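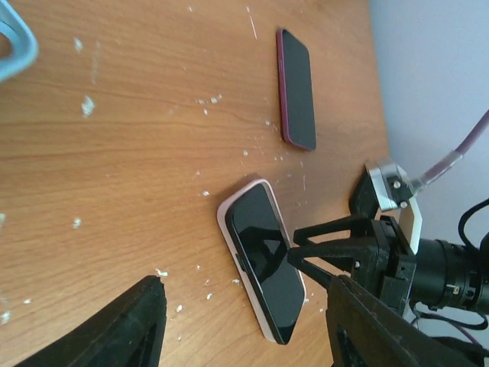 How do I get my ticket back if the Rarnholm show was moved to another hall?
Open your Jistico account, go to Orders and tap Refresh next to the show. The old ticket is replaced with one for the new hall, and the barcode changes too.

Ticket log: Grumia spring gig, moved from Rarnholm to Văn
Status: Solved
Area: Ticket transfer, mobile and print

First report
Hi! I'm so excited for this one (Grumia playing the whole first album, I've waited years) but my ticket still says Rarnholm. I bought four together. Three of them switched over to Văn and the last one just sits there with the old hall and the old door time. I tapped Refresh, logged out, logged back in. Same thing.

Support reply
Thanks for writing, and what a show to be waiting for! Please check whether the fourth ticket was ever sent to a friend. A ticket that has been passed on can only be refreshed from the account that holds it now.

Customer
Yes! I sent it to my sister in May and she sent it back when she thought she had to work. It shows up under my name again, though.

Support reply
Great, that's the piece we needed. The return was never confirmed on your side, so the system still sees it as on its way. Look under Transfers – there should be a gray line with an Accept button.

Customer
Found it, way down at the bottom. Accepted, tapped Refresh, and got error 400.

Support reply
We see it here as well. The show moved while your ticket was between two accounts, and its seat block no longer exists. We have closed the old ticket by hand and made a new one for Văn, standing, same price. Please wait 20 minutes and refresh once more.

Customer
It's there!! All four say Văn, doors at 9. Do I need to print them again? I had paper copies of the old ones.

Support reply
Please throw the old paper away, as those barcodes won't scan. New prints are fine, or use the app. Coat check tokens bought for Rarnholm carry over by themselves – they're listed under Extras.

Customer
Perfect, tokens are there too. Thank you so much, see you down front!

Closed by support.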